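Sharon Tanui ran the kitchen at the Holovley day center for 17 years before she started teaching other people how to feed a room. Her course meets in a back hall in Flitholm, and it covers what she calls the dull end of cooking: shopping, portions, serving and cleanup. We talked in June, after the lunch dishes were done.

She didn't set out to work with food. "I took the job for the hours," she said. "The cook left in my second month and they asked who could make soup. I could make soup."

Her first week went badly. She had cooked at home for a family of six and thought a bigger pot would cover the difference. "It doesn't work that way. You multiply the salt and it's too much. You multiply the cooking time and it's mush. I threw out a whole pot of lentils and we served toast."

After that she wrote everything down. She still has the notebooks, which list what was made, how many people came and what went in the trash. Most of her course comes out of those pages.

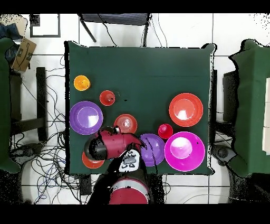

"People want recipes from me, and I give them maybe four," Tanui said. "What they need is to know how much rice 20 people eat at noon, and how much the same 20 eat at five. It's less at five. I don't know why."

Victor Nyaga took the course two years ago and now cooks at the McPhee Street lunch club. He said the part that stuck with him was the order of work. "I used to start with whatever I felt like chopping. Sharon made me write down what goes in the oven first and work back from there. I get out an hour earlier now."

Tanui is strict about a few things. Soup goes out before bread, so people don't fill up on bread. Seconds wait until the last table has been served. She likes smaller bowls and a second trip — big ones come back half full.

She is less strict about menus. At Holovley she kept a three-week rotation and changed it when the regulars complained. The beet salad lasted one round. Her chicken stew is still on the list there, made by someone else now, with more pepper than she would use.

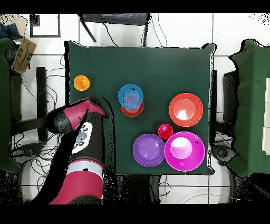 What should a person cook the first time they feed a big group?

"A stew or a baked pasta," Tanui said. "Something that can sit for half an hour and not get worse. Make it once at home in a small batch, and don't try anything new on the day."

The next course starts in the fall, with room for 16. Nyaga will teach the session on shopping. Tanui plans to sit in the back for that one. "He buys onions better than I do," she said.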